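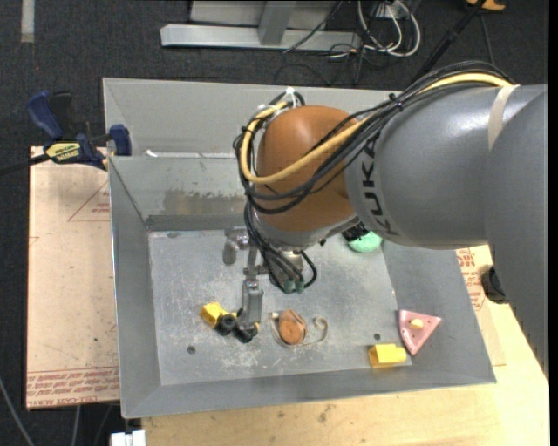

Picking Bin, Erkberg Lab: Gallery and Notes

Firkley is a project on grasping from a bin. The arm picks objects out of a metal bin, each attempt is saved with its result, and the saved attempts are used to train a model that chooses where to grip next. The work is done at the Erkberg lab with partners at Cerkunmont. The gallery page was put up on Thursday, February 14, 2019, and the notes get edited when something changes in how we collect.

1. Arm over the bin

The gripper is down among the objects, with the longer finger reaching the yellow and black toy. The round wooden disc with the cord is beside it, and the pink triangle is over against the sloping wall. The lettering on the arm reads KUKA. The bin is clamped at the back left corner.

Notes on the collection

What one attempt is

The arm starts from a position clear of the bin. A picture of the contents is saved, a grasp point and a wrist angle are chosen, and the arm goes down, closes and lifts. A second picture is saved once the arm is clear again. The two pictures, the chosen point, the angle and the finger opening make up one record. If the arm stops itself on the way down, the record is kept and marked as a stop.

How the grasp point is chosen

In the first weeks every point was random within the floor area of the bin. Most attempts closed on nothing. Those are useful up to a point, and we have plenty of them. Since November the model proposes most of the points and the rest are still random. Issa Jaber wrote the part that mixes the two. The mix is set in the run file, so please don't change it on the controller, where it gets overwritten at the next start.

Labels

A record is labeled by comparing the two pictures and reading the finger opening after the lift. When those agree, the label goes in automatically. When they disagree the record goes to a review list, and Athina Dimitriou or Manolis Athanasiadis looks at it by hand. Thin things cause most of the disagreements. A cord between closed fingers gives nearly the same reading as no cord at all.

There are four labels: held, missed, dropped, stopped. "Dropped" means the object left the floor and fell before the second picture. We used to file those under "missed" and had to go back through 755 records to separate them. Anything in the archive folder from before that change still has the old labels, so read the file header before using it.

The objects

The set has 50 objects in total, and a run uses only part of it. They were picked for shape and surface. There are blocks, flat pieces with a rim, round pieces, things with a string attached, and things that roll. Most are toys because toys are cheap to replace and have plain colors. Yolanda Yazzie keeps the object list and gives each piece a short code. New pieces need a code before they go in the bin. A piece that breaks is retired with its code and the code is not used again.

Objects with cords

These were added late and they are still the hardest. The model tends to aim for the middle of a disc, which is too wide for the fingers when the disc is lying flat. Picking by the cord works on some attempts, and the object then swings when the arm moves away. We wait two seconds before the second picture so that it has settled.

Objects at the walls

Špela Todorova went through the failed attempts by position and found that a large share of them were near the sloping sides. A finger needs room to get down next to the object, and at the wall there often isn't any. The approach angle is now allowed to tilt a little away from the nearest wall. Attempts made before the tilt was added carry a zero in that column.

Floor of the bin

Bare sheet metal. It has scratches all over from use and we have left them there. An early version of the model sometimes proposed a grasp on a scratch or on one of the small holes in the floor. A cloth liner was tried for a week and taken out again because the fingers caught in it. More attempts on the bare floor fixed most of the problem.

Shuffling

After 14 attempts in a row without a "held," the run pauses and asks for a shuffle. Stop the arm with the button, wait for the light, then move the objects by hand. Don't line them up and don't put the easy ones in the middle. If something has ended up outside the bin, put it back and write it in the log with its code.

Checking the clamp

The bin must not move between the calibration and the end of a run. Check the clamp before starting. If the bin has been bumped, stop and calibrate again, even when it looks right. One run in November had to be thrown out entirely over a shift small enough that we only found it in the grasp positions afterward.

Cables and hose

The bundle on the arm is tied so that it keeps a loop at the joint. The loop has to be there for the wrist to turn all the way. Look at the ties at the start of the day. A tie that has slipped should be cut and replaced. Sliding it back is not enough.

Length of a run

A full run is 1,000 attempts. It takes around nine hours if there are few pauses, and we usually split it over two days. Runs are numbered in order, and a split run keeps its number with an "a" and a "b."

What the records are used for

The model is retrained after each full run. One set of records is held back from training and used only for testing. The held-back set includes objects that never appear in training, and the list of those codes is in the shared folder. Do not use them for demonstrations on the training bin.

Cerkunmont runs the same model on a different gripper with wider fingers. Their records come to us in the same format with a different value in the gripper column. We have not mixed the two sets for training yet.

Requests

Sfakianakis supplied the bin and the fixture drawings, and questions about the drawings should go to them. For copies of the picture or access to the records, write to Athina Dimitriou at the lab and say which runs you want. Records on the review list are not shared until they have been looked at.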